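Cahier de labo, préparation et flottation
Lundi 6 juillet

Reprise des essais scheelite sur le lot Morudero. Pour ceux qui prennent le cahier en route : le vendredi de ma dernière page, je notais « mousse superbe, tenir ces réglages ». Les analyses sont revenues. La mousse était superbe et pleine de calcite. À l'avenir j'éviterai les adjectifs avant le passage en fluorescence X.

Donc essai 42, mêmes conditions que le précédent, sauf le silicate qu'on monte d'un cran et le conditionnement qu'on allonge à 7 minutes avant d'ajouter le collecteur. Une seule chose à la fois, disait mon directeur de thèse. J'en change deux, il est à la retraite.

Matin : division de l'échantillon au diviseur rotatif. Le sac ouvert en février avait repris l'humidité, il a fallu le repasser à l'étuve, puis casser les mottes au rouleau. Le diviseur a bourré à mi-course. Débouché à la main, recommencé depuis le début, bacs nettoyés entre les deux. J'ai pesé les fractions, l'écart entre bacs est acceptable, sauf un que j'ai remis dans le sac en faisant semblant de ne pas le connaître (c'est noté sur l'étiquette, Janaka, inutile d'écrire dans la marge). 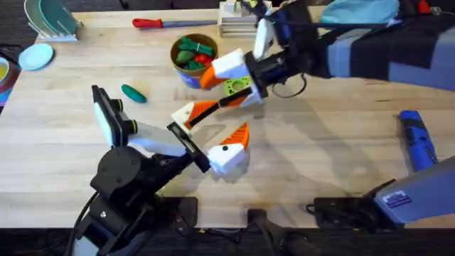
Broyage ensuite, broyeur à barres, charge habituelle. Refus au tamis un peu plus élevé que la dernière fois. Soit le minerai est plus dur de ce côté du lot, soit les barres sont usées, soit le minuteur du broyeur vit à son propre rythme. Je penche pour le minuteur, qui s'est arrêté avec plusieurs secondes d'avance sur mon chronomètre. À contrôler demain avec un deuxième chronomètre, sinon on va discuter de qui a tort pendant une semaine.

Eau : toujours celle du réseau. Lucía Soler insiste depuis le début pour qu'on fasse au moins une série à l'eau déminéralisée, au motif que le calcium dissous active la calcite et mange l'acide gras. Elle a raison et je le lui ai dit, ce qui nous a mis tous les deux mal à l'aise. Mais sur site ils n'auront pas d'eau déminéralisée, ils auront l'eau du bassin, qui est pire. Compromis : une série avec carbonate de sodium ajouté au broyage pour précipiter le calcium avant la cellule. Prévu après l'essai en cours.

pH-mètre : étalonné deux fois. La première, il a accepté le tampon acide comme tampon basique sans sourciller. L'électrode est à changer, commande à passer, je l'écris pour la troisième page de suite.

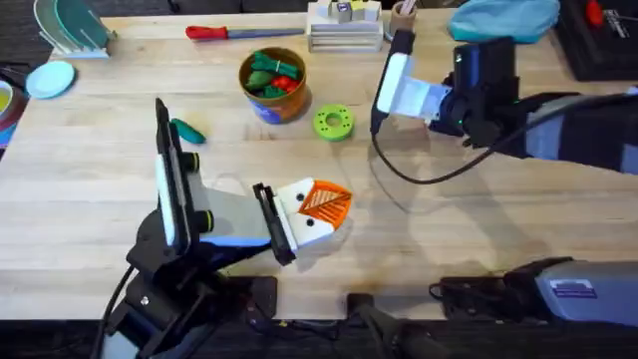

Les deux bras au-dessus de la table, petite pièce blanche et orange dans la pince.

Réactifs. Le collecteur Lanevex est arrivé dans un nouveau bidon, même référence, couleur nettement plus foncée. Appelé le fournisseur, qui m'a expliqué que la couleur n'avait aucune incidence. Je le crois volontiers, mais j'ai gardé un fond de l'ancien bidon pour faire un point de comparaison. Émulsion préparée à chaud, bien agitée, utilisée dans l'heure. Celle qui traînait au frigo s'était séparée en deux couches, évier solvants.

Cellule : la Debnath, pas la grosse. L'arbre ne vibre plus depuis le changement du roulement. En revanche la palette d'écrémage touche le bord gauche, il faut écrémer légèrement en biais, et c'est pour ça que mes masses de concentré ne ressemblent jamais à celles de Janaka. Prochain essai, c'est lui qui écrème et moi qui regarde l'horloge. Si les chiffres changent, on saura au moins à qui en vouloir.

Observations pendant l'essai :
Conditionnement silicate : pulpe bien dispersée, décante moins vite que la dernière fois.
Ajout collecteur : mousse lente à venir, puis d'un coup beaucoup.
Premier concentré : mousse serrée, bulles fines, chargée. Sous la lampe UV courte, bleu-blanc franc.
Deuxième concentré : bulles plus grosses, plus cassantes, le bleu pâlit.
Troisième : de l'eau avec des opinions. On aurait pu s'arrêter avant.
Rejet : encore quelques points bleus sous la lampe, surtout dans le grossier. Donc libération insuffisante, ou grains trop lourds pour les bulles, probablement les deux.

Le coup de lampe n'est pas une analyse, je le sais. Mais il coûte moins cher et il répond tout de suite. Je l'ai fait aussi sur le refus de tamis : points bleus encore attachés à la gangue, pas mal de mixtes.
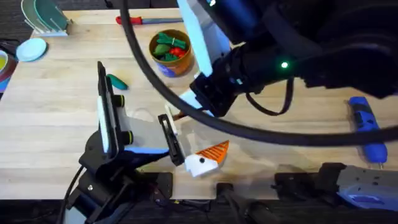
Pourquoi ne pas simplement broyer plus fin, puisqu'il reste des mixtes dans le rejet ?

La scheelite est fragile et part en fines avant que la gangue ait fini de s'ouvrir. Ces fines flottent mal, consomment du collecteur et finissent au rejet elles aussi, mais sans qu'on les voie à la lampe. Mieux vaut classer, rebroyer seulement le grossier et refaire un passage dessus.

Je recopie ça ici parce que la question est revenue au téléphone avec les gens de Clondance, qui financent la campagne et aimeraient un schéma de procédé tenant sur une seule diapositive. Avec une boucle de rebroyage, il en faudra une deuxième. Ils vont y réfléchir.

Ils ont aussi demandé une récupération « indicative ». J'ai répondu que je n'avais pas encore les analyses de l'essai. Ils ont précisé : indicative. J'ai répondu la même chose plus lentement.

Après-midi : filtration. Le concentré passe bien, le rejet colmate comme toujours quand on a forcé sur le silicate. Changé le papier, changé encore, puis laissé sous vide le temps d'aller manger. Tout est à l'étuve, étiqueté, plateau du milieu. Merci de ne pas ouvrir pour voir si c'est sec.

Inventaire des sachets témoins au passage : plus de 100 dans l'armoire, dont une bonne part avec des étiquettes au feutre effacées. J'ai mis de côté ceux qu'on peut encore rattacher à une page du cahier. Pour les autres, je propose une cérémonie sobre.
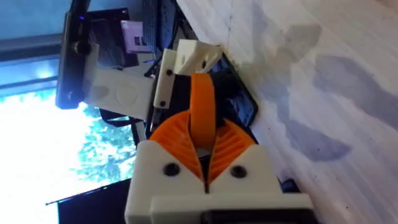 Côté gravité, Lucía a passé 2 kilos de grossier à la table à secousses pour voir si on pouvait sortir une partie de la scheelite avant la flottation. Bande dense étroite mais visible, mélangée à un peu de sulfures, qu'il faudra enlever ensuite. Elle trouve ça prometteur. Moi aussi, à ceci près que le débit d'eau de la table a dérivé pendant le passage et qu'on ne sait pas exactement quand. À refaire avec le débitmètre, celui qui marche.

Si la préconcentration tient, elle règle une partie du problème des grains trop lourds et soulage la cellule. Elle complique le bilan matière, vu qu'il faut rapporter deux concentrés à la même alimentation. Janaka Jayawardena a déjà un tableur pour ça. Il a aussi des cellules fusionnées dedans, je préfère prévenir.

À faire :
Peser les produits secs demain matin, bilan massique avant d'envoyer quoi que ce soit à l'analyse.
Pulvériser concentrés et rejet dans cet ordre : rejet d'abord, riche en dernier, sable de nettoyage entre chaque.
Contrôle du minuteur du broyeur.
Point de comparaison ancien bidon / nouveau bidon, mêmes doses.
Série carbonate au broyage.
Commander l'électrode. Vraiment.

Ajout du soir : l'écart sur le bac remis dans le sac venait de la tare. Le bac était bon. Je le laisse où il est.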